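Buscar en el blog
Escribe y pulsa intro
Buscar

Elogio de la gaviota ladrona

Hay noticias que me alegran la mañana entera, y casi todas llevan un animal dentro. La última me la mandó Seren Gough, que sabe de qué pie cojeo: una gaviota de Cellemgate ha cogido la costumbre de entrar en la tienda de la esquina del puerto, esperar a que la puerta automática se abra con algún cliente y salir con una bolsa de patatas fritas en el pico. Siempre del mismo estante. Siempre de la misma marca, por lo visto, aunque el tendero, Tudur Parri, ha probado a cambiarlas de sitio. ¡Y las encuentra!

He leído la nota entera dos veces y luego he leído los comentarios, que es donde está lo bueno. Una mitad del pueblo quiere ponerle nombre (va ganando Prothero, por un antiguo capitán de puerto con el mismo gesto de pocos amigos) y la otra mitad quiere redes, pinchos y un altavoz con gritos de halcón. Yo estoy con los primeros, y voy a intentar explicar por qué sin ponerme sentimental, cosa que me costará.

Para empezar, me parece una maravilla que un bicho salvaje haya entendido una puerta automática. Mi tío tardó más. La gaviota ha tenido que fijarse en que la puerta se abre cuando pasa alguien, en que el ruido del congelador no muerde y en que hay un momento, justo cuando Parri se agacha a por el cambio, en que nadie mira. Eso es atención, de la buena, de la que nosotros gastamos en el móvil. En el vídeo que circula se la ve plantada en el felpudo, muy digna, dejando pasar primero a una señora con carrito.

Me dirán que es un robo. Bueno, sí, y el tendero tiene todo el derecho a enfadarse. Lleva contadas 26 bolsas desde febrero y las apunta en una libreta junto a la caja. Pero lo que más me gusta de toda la historia es que los vecinos han empezado a pagarlas. Entra uno, compra el pan y deja unas monedas «para lo de la gaviota». Delyth Rees, que vive encima de la tienda y ha visto los asaltos desde la ventana, contaba en la radio local que la gente ahora se queda un rato en la acera por si aparece, y que de paso hablan. Ella ha conocido así a vecinos que llevaban cinco años cruzándose con ella en el portal. Una gaviota ha conseguido eso con un paquete de fritos.

Y además no es un caso suelto. Quien siga este tipo de noticias (somos legión, aunque disimulemos) recordará a la cabra que se subió al tejado de la biblioteca de Jilton y que solo aceptó bajar cuando le pusieron delante un cubo de manzanas, o a los patos que cada primavera cruzan la calle mayor del mismo pueblo en fila, con los coches parados y los conductores sacando medio cuerpo por la ventanilla para mirar. Son historias minúsculas. No cambian nada, no hay que tomar partido, no exigen saberse los antecedentes, y sin embargo al día siguiente uno las cuenta en el trabajo y todo el mundo tiene otra parecida guardada.

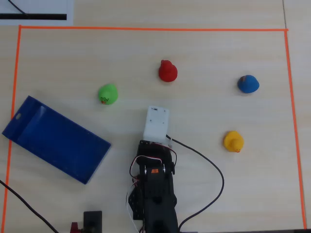

Patos de goma sobre una mesa, entre ellos uno rojo, uno verde y uno azul.

La objeción seria, la que me tomo en serio, es la de Christos Michailidis, que de aves sabe muchísimo más que yo. Me escribió después de mi columna anterior para recordarme que reírle la gracia a un animal salvaje puede acabar mal para el animal. Una gaviota que vive de patatas con sal come fatal. Enseña a otras. Pierde el miedo a la gente, y entre la gente siempre hay algún bruto. Tiene razón en todo, y desde que recibí su carta he dejado de aplaudir a quienes les tiran comida desde el paseo. Al que lo haga: pare, por favor.

Ahora bien, de ahí a los pinchos hay un trecho largo. A mí me convence lo que propone el propio Michailidis, que es bastante soso y por eso mismo me da confianza: mover el estante al fondo, poner una cortina de tiras en la entrada y cerrar bien los cubos de basura del muelle. Con eso Prothero volverá al pescado, o a lo que quede de él. Y mientras tanto que la dejen en paz, que ya tiene bastante con ser famosa.

Porque también hay que decir que esto viene de lejos. En el archivo parroquial de Cellemgate se conserva una queja de 1797 contra «un ave blanca y desvergonzada» que se llevaba los arenques de un puesto. La encontró Gwilym Griffiths buscando otra cosa, unos bautizos, y la leyó en voz alta en el pub ante un público entregadísimo. El firmante pedía que alguien hiciera algo. Más de dos siglos después seguimos pidiéndolo, con las mismas gaviotas encima de las mismas chimeneas, y me parece una continuidad estupenda, mucho mejor que la de algunas fiestas patronales.

Yo pienso ir este verano. Ya he mirado el autobús. Me compraré una bolsa de patatas en la tienda de Parri, pagaré otra por adelantado y me sentaré en el murete de enfrente a esperar, con un bocadillo bien agarrado entre las manos.

Entradas relacionadas
La cabra de la biblioteca de Jilton ya tiene postal
Orka, la gata que viajó tres paradas en tranvía
Un tejón en el vestuario visitante
Carta de un lector: en defensa de las palomas
Cinco erizos y una portería de fútbol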